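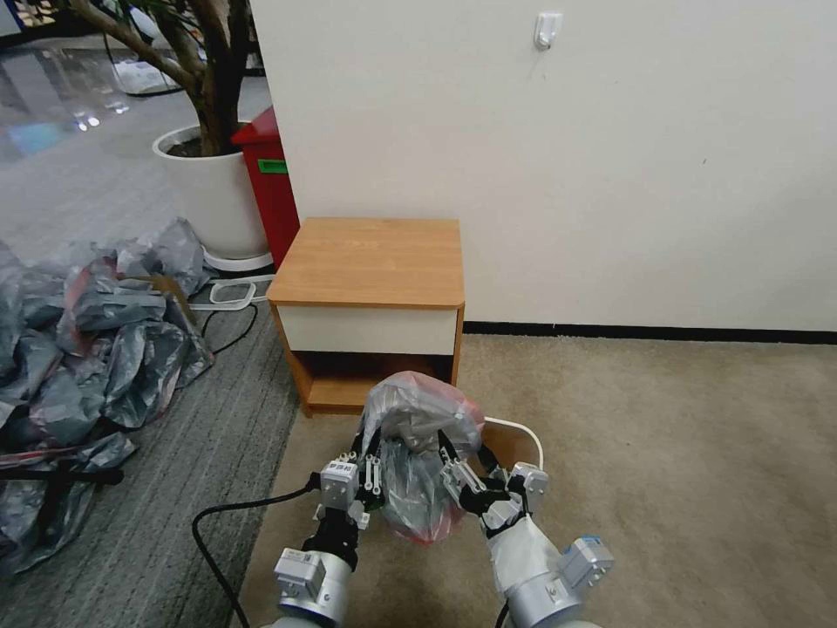 What is a historical novel?

A historical novel is a made-up story that takes place in a real time in the past, before the writer was born or when the writer was very young.

Some of the people in a historical novel may have really lived. A king, a queen or a general might walk in for a page or two. The main character is often someone the writer made up, such as a baker's daughter or a boy who looks after horses. That lets the writer decide what happens to them.

How does the writer know what life was like?

Writers read old letters, diaries, maps and newspapers. They visit museums. They look up what people ate, what they wore and how long it took to get from one town to the next.

Raluca Ardeleanu wrote a novel called The Salt Road to Nivmont. It is 299 pages long and tells the story of a girl named Worku, who carries messages over the mountains in winter. Before she wrote the first chapter, Ardeleanu filled six notebooks with facts. Most of them never went into the book. One whole notebook was about boots.

The story begins on 24th December, when snow closes the road, and ends in February, when the first carts get through.

What is real and what is made up?

Many historical novels have an author's note at the back. In the note, the writer tells you which parts are true. In The Salt Road to Nivmont, the long winter and the closed road come from old town records. Worku and her brother are made up. So is the thief, Jistitz.

If a book has no author's note, you can check a fact in an encyclopedia or ask a librarian.
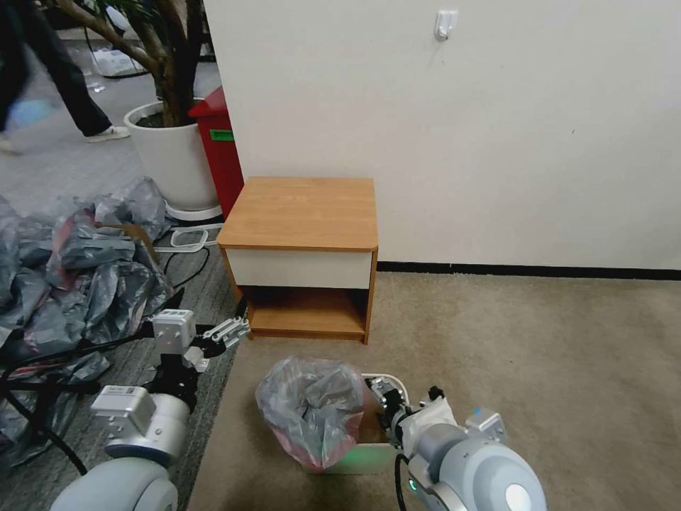

A nightstand with a drawer and an open shelf.

Do people in historical novels talk the way people really did?

Not exactly. If they did, the book could be very hard to read. Words change over time, and some go away completely. Most writers use plain language and leave out new words. A knight would not say "okay" or ask for a minute on the phone.

A mistake like that has a name. It is called an anachronism (uh-NAK-ruh-niz-um). It means something that is in the wrong time. A wristwatch on a Roman soldier is an anachronism.

Words to know

Fiction: a story that is made up
Setting: the time and place of a story
Source: where a fact comes from
Author's note: a short part of a book where the writer speaks to the reader

Try it

Ask an older person in your family about one day they remember from when they were your age. Write down three facts. Then make up a character and write one page about that day.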